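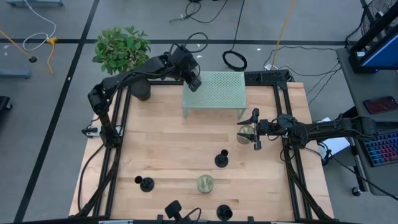 # The Stestar Study Kit

When a young person arrives at one of our partner homes, they very often arrive without much, and school things are usually the first to have gone missing along the way. Somebody has a backpack with a broken zipper. Somebody else has one notebook, half full, from a school two towns back. The Stestar Study Kit came out of a great many kitchen table conversations about what a teenager in care needs in order to sit down on an ordinary evening and get some homework done, and we have been packing and shipping it from our workroom in Telville ever since.

You can order it for your own group home, foster agency or after-school program, or you can sponsor one for a home on our waiting list. Both ways are explained further down, and if you get tangled up in the form (plenty of people do, it's a long one) please just call us.

## What comes in the kit

Every kit is packed for one student and has that student's first name or initials on the tag, if you choose to give them to us. Inside you'll find:

- One Arkport backpack in navy, charcoal or dark green, with a padded sleeve and a chest strap that can be removed
- Six ruled notebooks and one graph paper notebook
- A three-ring binder with 100 sheets of loose paper and a set of dividers
- A zip pouch with pens, pencils, a sharpener, erasers, a highlighter and a glue stick
- A scientific calculator, batteries already in
- A ruler, protractor and compass
- A clip-on reading lamp with a warm setting and a brighter one
- Foam earplugs in a little case
- A combination padlock, with the combination on a sealed card
- The Yan planner, described below
- A blank postcard and a stamp, for whatever they'd like to use it for

We don't print our name on anything. The backpack looks like any other backpack in the hallway, and we have turned down two very generous offers of printed bags over the years for exactly that reason. Kids notice, and their classmates notice too.

## The Yan planner

The planner is the one part of the kit that we make ourselves, and I'll admit we are rather proud of it. It's named for the first house that tried it out, on Yan Street, where the residents went through three drafts with red pens and had strong feelings about every page.

It has no dates printed in it, so a student who joins a school in November doesn't have to leaf past a whole fall of empty pages to find their place. There are 17 weeks in each one, with two facing pages to the week, and a refill is free whenever one runs out. At the back are pages for the things that get lost when you change schools: which math unit you had reached, what books you'd already read for English, the name of the counselor, where your transcript was sent and who said they'd send it. There is also a page of questions to ask on the first day at a new school, including how lunch accounts work and what to do if you miss the bus. The Yan Street residents added that last one.

Weidong Dai drew the layout and still handles the reprints. If you spot an error or your students have an idea for a page, send it along and he will write back. He changed the size of the Sunday box this spring after a girl of fourteen told him it was much too small for anybody who leaves everything until Sunday.

## Choosing the right version

We pack two versions. They cost the same.

**Middle grades.** Suits students in grades 5 through 8. Wide-ruled notebooks, a pack of colored pencils in addition to everything on the list, and a slightly smaller backpack. The calculator is a simpler one with bigger keys.

**High school and GED.** Suits grades 9 through 12, and anyone coming back to school after time away. College-ruled notebooks, a pack of index cards, and the larger backpack, which will take a laptop along with a couple of heavy textbooks. For students heading into a trade program, tell us in the notes box and we'll swap the compass and protractor for a tape measure, a carpenter's pencil and a pocket notebook with a hard cover.

If you have a student who falls between the two, ask them. They nearly always know which one they want, and it's usually the bigger bag.

## Sizes and practical details

| | Middle grades | High school and GED |
|---|---|---|
| Notebooks | Wide ruled | College ruled |
| Laptop sleeve | Small tablet or laptop | Full-size laptop |
| Colored pencils | Yes | On request |
| Index cards | On request | Yes |
| Trade swap | No | Yes |
| Left-handed option | Yes | Yes |

The left-handed option gets you top-bound notebooks, and a pair of left-handed scissors if you tick that box as well. The lamp runs on a USB cable and comes with a wall plug. Everything in the zip pouch can be replaced with what you'd find in any drugstore, so please don't feel you have to come back to us for a pencil (though we do love hearing from you).

## Ordering for a home or program

Each kit costs $34, shipping included anywhere in the continental United States. Homes ordering for their own residents can pay by card, check or purchase order. We keep up to 400 kits packed at the end of summer and far fewer the rest of the year, so orders that come in during the back-to-school rush go out in the order we receive them.

For a single student placed with you on short notice, please use the "New arrival" button. Those kits skip the line. Put the order in before 2 p.m. and it leaves us that same business day.

We need the grade, the version, a bag color and a shipping address. We don't need a last name, a case number or any history, and we'd be grateful if you would leave those out of the notes box altogether.

## Sponsoring a kit

Last year sponsors paid for 334 kits, and every one went to a home that had asked. You may sponsor one or as many as you like. You'll get a receipt by email and a note telling you which state your kit went to, and we stop there. We don't share photographs or names of students, and we don't ask them for thank-you letters.

## Returns and missing pieces

If something is missing or broken, we'll mail a new one and you keep whatever you've got. Backpack zippers and straps are covered for as long as the student has the bag, even after they've moved on to another home or out on their own. They can write to us directly, without going through an adult.

Questions about orders go to Wanda Schumacher at the Telville workroom, who picks up the phone from 9 a.m. to 4 p.m. on school days. If you get the machine, leave your number twice, slowly, and she'll call you back.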